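Ivik handset firmware: what changes in the May build

Ivik has moved its May firmware to general release for the Cultstead handset line, after a staged rollout to the beta channel. The package weighs in at 258 MB over the air. Owners who skipped the March build will be offered it first and will need to restart twice before the May package shows up in the updater.

The main change is to charging behaviour. Until now the Cultstead has used a fixed taper: full current to a set voltage, then a stepped reduction until the cell reads full. The new build replaces the steps with a continuous curve driven by cell temperature and by the recorded age of the battery. Ivik's release notes put the trade plainly. A newer handset will charge at much the same rate as before, and an older one will take longer over the last part of the charge. There is no toggle to restore the old profile. Users who prefer to stop short of full can still set a ceiling under Battery, Limits, and that value now survives a restart, which it did not in the March build.

Reverse wireless charging has been reworked on the same basis. The phone will stop supplying an accessory once its own battery falls to 40 per cent, up from the previous floor. The threshold is fixed on the standard model. On the Cultstead Plus it can be lowered in the developer menu, although the setting reverts when the phone is next plugged in.

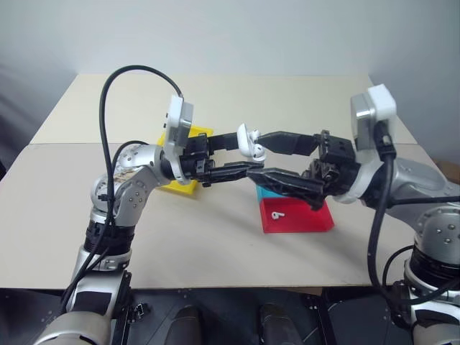

Tarmo Kalniņš wrote in to say that the new floor makes the reverse charging feature close to useless on his Plus, as he only ever reaches for it at the end of the day, and by then the phone is already under the cut-off. He would have preferred a warning and a button to carry on. He also reports that the reverting developer setting can be held in place by leaving the phone on a wireless pad and never using the cable. We were able to reproduce this on one handset out of the two on hand. Treat it as a bug that will be closed.

Bluetooth is the second area of work. The build adds support for a longer supervision timeout, so that a link to a paired accessory is held open through a brief loss of signal. Previously the phone dropped the link and renegotiated the codec from scratch, and the result was often a lower bit rate for the remainder of the session. Codec choice is now stored per device. If you have set one manually, check it after the update: the migration script reads the old global preference and applies it to every accessory in the list, including those that don't support it. Playback falls back silently in that case, and the settings page continues to show the wrong codec until the accessory is forgotten and paired again.

Justinas Uibo, writing on the Navickas developer list, has traced the fault to the order in which the accessory table and the preference file are read at first boot. His patch is short and has been submitted upstream. Ivik has acknowledged the report without giving a date.

The camera application gets a minor revision. Shutter lag in low light is said to be reduced, and the grid overlay can be set in a darker colour for use against snow or pale walls. Raw files carry a corrected black level tag, so existing import presets may need a small adjustment. Vemoso has already updated its desktop converter to recognise the new tag; older versions will open the files with a faint magenta cast in the shadows. 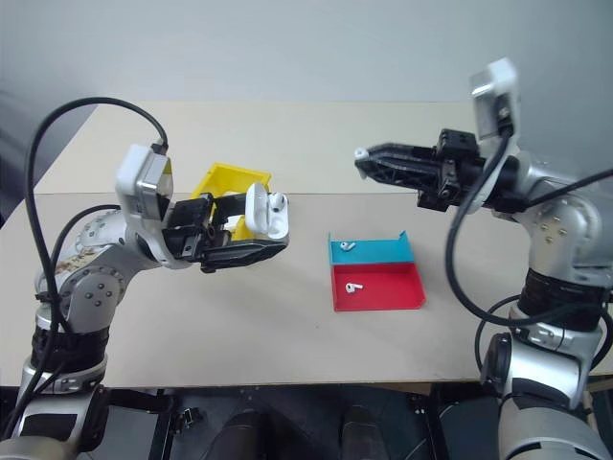

Bench work on a tabletop, two arms in use.

Carrier support remains uneven. Handsets bought outright receive the update directly from Ivik. Handsets bought on a plan wait on carrier certification, and at the time of writing the regional carriers had not published a schedule. Manual installation is possible on unlocked units using the Navickas flashing tool, provided the bootloader version matches the one listed in the release notes. A mismatch will halt the installer before anything is written. Zewditu Gashaw's guide to checking the bootloader version has been revised for the new menu layout and is available in the members' archive.

Known issues in this build:

The step counter resets at midnight UTC where it should follow local time.
Dual SIM units may show the wrong network name after leaving flight mode. Toggling the second line clears it.
The always-on clock ignores the 24-hour setting on some locales, Canadian French among them.
Voicemail transcription is missing from the settings search, though it still works from the phone app.

Rollback to the March build is permitted but wipes user data. Rollback to anything earlier is blocked by the new anti-rollback counter, a point the release notes leave to the second-last paragraph. Anyone who depends on an older build for accessory testing should hold off on this one.

Corrections to last month's item: the Cultstead Plus supports USB 3 speeds over the supplied cable, and the error was ours. Thanks to Rimantas Lapiņa for the measurements.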